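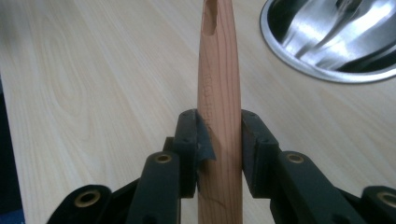 Wodel Hand Grippers: the pair

Sold by Grewal. Page last revised 7 March 2021.

The Wodel is a gripper you hold in your fist and point at things. You squeeze the handle, two black fingers close, and whatever was between them is now yours. Children's versions have been on sale at the seaside for decades. Ours costs more and goes with you into a long afternoon of recording kitchen tasks for a robot that will one day do them worse than you did, and then, if all goes well, slightly better.

We sell it in pairs. People do ask for one. Then they try to hold a bowl still with a single gripper and write to us again.

What you get

Two grippers, left and right, with pistol handles
Two top plates, drilled for whatever you want to bolt on
Two cables, long enough to be a nuisance
Spare finger tape, 3 strips
A printed booklet by Sarla Agarwal, who built the first pair and has views on how you should stand

The fingers are flat-faced and open wide enough for most things with a handle. Long round ones, like spoon handles and dowels, are where the grip tape earns its keep. The tape is also the part that wears out. It starts to lift at the edge, you tell yourself it will do for one more session, and a week later it is flapping about like a loose sole. Change it. The spare strips are in the box and the job takes 4 minutes, or longer if you try to save the old one.

The Brornau task set

Most buyers add the Brornau set, a list of small kitchen jobs graded by how much they make you swear. Lifting a spoon out of a bowl is grade 2. Putting a strainer on a hooked stand and taking it off again is grade 3, and we have had letters about it.
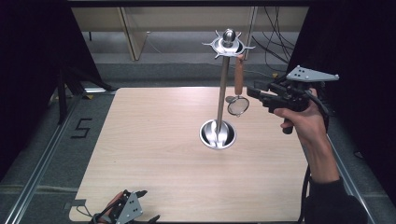

The trouble with hooks is that they ask for a small lift before the pull. Your hand has known this for years and never mentioned it. Through a gripper you have to do it on purpose, and if you forget, the whole stand comes along for the ride. Go in from the side, close on the handle, up, then away. Sarla's booklet gives this a page and a half and a rather stern diagram.

How it compares

The Hellix is lighter and has a nicer box. We have used one since November and like it well enough. Its fingers are curved, so it is kinder to cups and hopeless with anything thin. If your work is mostly cups, buy the Hellix, and tell them we were gracious about it.

Price and delivery

£1,741 the pair, task set extra. Replacement tape is sold by the strip. Left and right grippers can be bought singly as replacements if you quote the number inside the handle, and we will try not to ask what happened to the other one.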